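Davska Drawer Bench
Simulated evaluation package for tabletop arms

Item: DDB-2
Supplied as: scene files, task list, scoring sheet, reference manual
License: per site, 2 years

The Drawer Bench is a rendered test setup for checking how an arm policy handles small cabinet drawers before it goes near real furniture. It comes with a written test procedure, and results reported under the Drawer Bench name have to follow it.

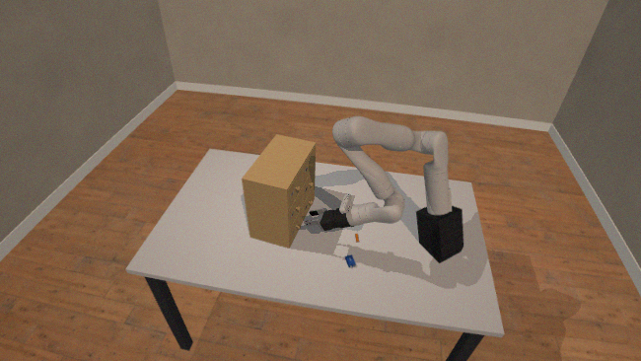
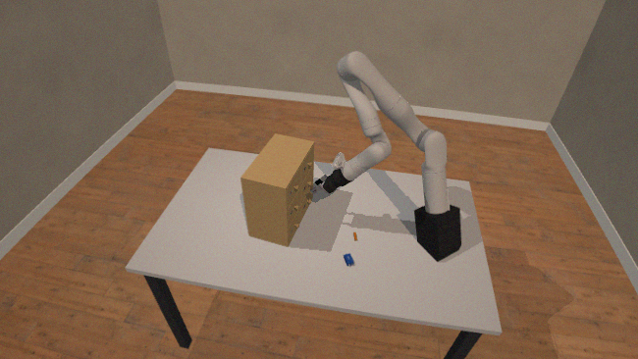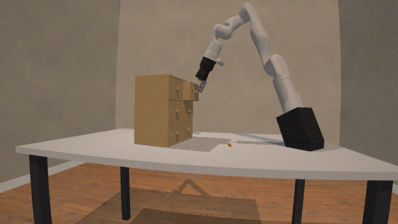
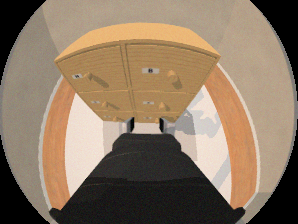 The procedure covers how a trial is set up, when it is stopped, and what has to be written down afterward. Each task names one drawer and one end state, and a trial counts only if both are fixed before the arm moves. Name the drawer by column and row, for example "top right." The cabinet has two columns of three drawers, and each one has a small label beside its knob, but the labels can be hard to read from a steep angle, so the label letter may be added to the record and may not replace the position. Write the task in full. "Open a drawer" is not an accepted task.

Setup rules
Run 500 trials per task for a published result. Shorter runs are fine for in-house work and should be marked "development."
Use the seed list in the package. Do not drop seeds after looking at the outcome.
Keep loose items where the scene file puts them. Contact with an item that is not part of the task is logged as a disturbance, even when the drawer ends up in the right position.
Every trial ends at 2000 control steps or when the end state is reached, whichever is first.

Scoring
A drawer is scored as open when its travel passes the threshold in the task file and stays past it for the hold period. Pulling the wrong drawer is a failure, and closing it again does not clear the failure. Report success rate and disturbance rate as separate numbers. Contact force is logged but not scored in this version, as the contact model has not been compared against enough hardware.

Camera views
Record at least one fixed outside view and the hand view. The hand view has a circular field with black corners, and part of it is taken up by the gripper body. Do not crop it before archiving. If the policy was given a cropped or resized view, save that as a second stream and state the size. A reviewer needs both to tell a sensing error from a motion error.

Records
Keep logs and video for 7 years if the result supports a purchasing or safety decision. The scoring sheet has fields for software version, seed, task text, operator and stop reason. Blank fields make the trial invalid.

Limits of use
A passing score here is not a safety approval. It does not replace the risk assessment for a physical cell, and it says nothing about people working near the arm. Sites moving to hardware should repeat the task list at reduced speed with a guarded cabinet. The Vatstead fixture plate (ordered separately) holds a cabinet of matching size.

Compatibility
The Dimer runner is included. Other runners can be used if they write the same log format. Mixed results from two runners should not be combined in one table.

Changes in this version
Disturbance logging is now on by default. The December release left it off, and results from that release should be labeled with the version number.

Related items
Vatstead fixture plate
Ziółkowski drawer insert set
Printed procedure, spiral bound

Page last revised Wednesday, February 12, 2025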